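Hand-held gripper kit on trial: home visit safety check, with comments
Usthorpe, 2020-01-30. Filled in by Shireen Zwane, read over by Bautista Sepúlveda
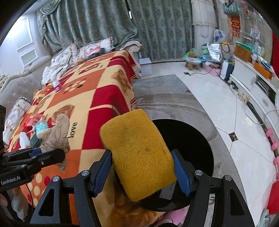
I have kept to the same order as the sheet we used in September, so that Bautista can lay the two side by side, and I've let myself ramble a bit in the comments because the tick boxes never quite say what I want them to (sorry, Bautista!).

1. Finger pads
Clean, seated square, no lifting at the corners.
PASS
Comment: The blue pads are lovely to work with and I was pleased to see them hold a sponge on the tilt. Please wipe them down between houses all the same, and use the plain cloths from the Brernlow box.

2. Screws on the gripper arms
All heads present, none standing proud.
PASS
Comment: Checked by hand with the small driver, and nothing turned. Supplier asks for this every 6 hours of use and I think that is fair.

3. Cable
No kinks, no tape repairs, kept away from the feet.
PASS WITH NOTE
Comment: The thin black cable beside the left gripper is my one real grumble. It wants a clip at the wrist and another at the elbow, particularly when you are leaning over a sofa and thinking about something else entirely. I have asked Cledier to quote for clips with the full order.

4. Floor and walking space
Polished tile, rug edges, anything small underfoot.
PASS WITH NOTE
Comment: Tiles like these are a joy to mop and a menace in socks, so indoor shoes with a grip, please, every time. Look for the rug edge before you step back, pick up stray paper, and ask the family before moving dumbbells or anything else of theirs.

5. Soft furnishings
Blankets, fringes and ruffles clear of the jaws.
PASS
Comment: Open the jaws fully before lifting away from a blanket. Fringed cushions are best set to one side, and do put them back how you found them! People are very kind to let us in.

6. Bottles and tubs
Lids closed, contents known, nothing gripped until checked.
NOT TICKED
Comment: I didn't get round to reading the labels, so I'd sooner leave it blank than guess. Bautista, could you do this one at the Escobar house?

7. Grip strength and stop
Set to the low mark for soft goods; release works from both hands.
PASS
Comment: Low mark is 100 on the supplier's dial, and we went up to 120 once to try it and came straight back down. Release was quick on both sides.

Outcome: fit for the rest of the trial, with the cable clips to be fitted before anyone new is trained. Form 111 goes back in the case lid when Bautista has signed it.

Bautista's note: Read and agreed. I'll bring my own driver and do item 6 first.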